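Facilities tickets – Stornosska, ground floor
Ticket 47
Opened by: Ulla Skjelbred
Opened: 7 Jun 2020
Category: Ventilation / fans
Priority: normal (was low, bumped)
Status: open, waiting on part

Problem as reported
Big black standing fan by the glass rattles. Starts on the high setting, a few minutes in, then it's constant. Can't take a phone call near it. Low setting is ok. Room gets stuffy by lunch so low isn't really enough.

Tried so far
- moved it off the seam in the floor. no change
- tightened the nut where the pole goes into the base. Was loose, maybe a quarter turn. Rattle a bit better for an hour, then back
- different outlet. no change, didn't expect any
- pushed on the wire guard with one hand while running – rattle stops. So it's the guard, or the clips holding it

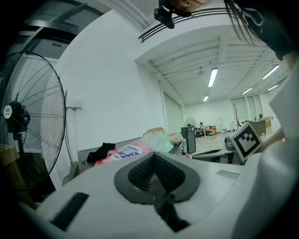 Update, Ulla
Took the front guard off after everyone left. 4 clips on the rim, 2 of them don't snap shut anymore, plastic is worn. Cleaned the blades while I was in there, lots of dust. Put it back with zip ties where the bad clips are. Quiet on medium now. High still buzzes but I can live with it.

Also checked the ceiling fan so we don't blame the wrong one. Runs fine, no wobble, no noise. The smaller standing fan at the far end is fine too, please leave that one where it is, people sit there.

Reply from Rastogi (parts)
Clips not sold single for this one. Full guard kit only. Need the model number off the sticker under the base before I can order. Can you tip it and read it to me? Unplug first pls. 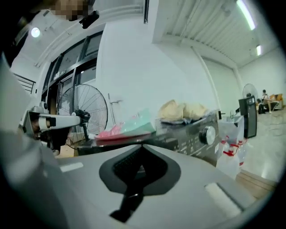 Update, Ulla
Sticker is half gone. Got the last part of the number and called it in to Rastogi, he thinks it's enough. Kit would be about 200 with shipping, seems like a lot for a guard. Asked Pasaslow if they have a used one, no answer yet.

Zip ties holding. One had slipped toward the hub side, cut it and put on a new one, tail trimmed so it can't get anywhere near the blades.

To do
- chase Pasaslow
- if nothing from them, order teh kit
- want this closed before August, we'll need high every day by then
- whoever moves the fan: lift by the pole, not the guard!! thats probably how the clips went

Leaving open.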